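Sorting Blocks on a Wooden Board, the Slow and Pleasant Way

Posted 7 October 2022 in Okberg Play Corner

If you have a tub of colored blocks that never seems to get played with, try taking most of them away. I know, I know! But a small handful on a plain wooden board (ours is pale strips of maple) holds attention far longer than the whole heap ever did.

Start by wiping the board and setting it where it won't slide. Then choose your blocks. I like a mix of colors, with at least one short, squat cylinder, which makes such a nice home base to build around.

Spread them out with plenty of elbow room between them, and stand the cylinders upright so they don't go wandering off. Now name a color and have your little one find it. After three or so rounds, switch to shapes, and after that ask for both together: "the green one that's round." Take your time, and let them take theirs.

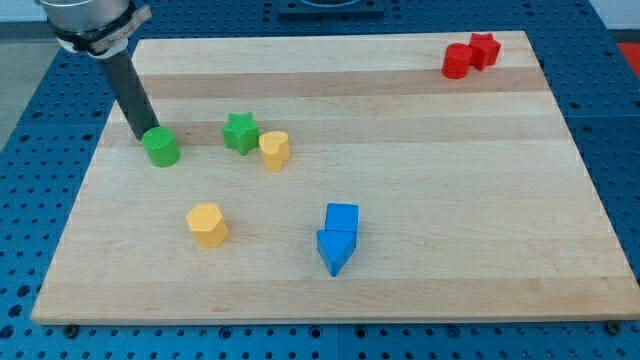
Ullia wondered whether the board could be swapped for a tray, as her blocks kept rolling onto the rug. It can, and a tray with a low lip is lovely for that. Just pick one in a quiet color so the blocks still stand out.

When you're finished, put the blocks back in the tub one color at a time. We make that the last round of the game.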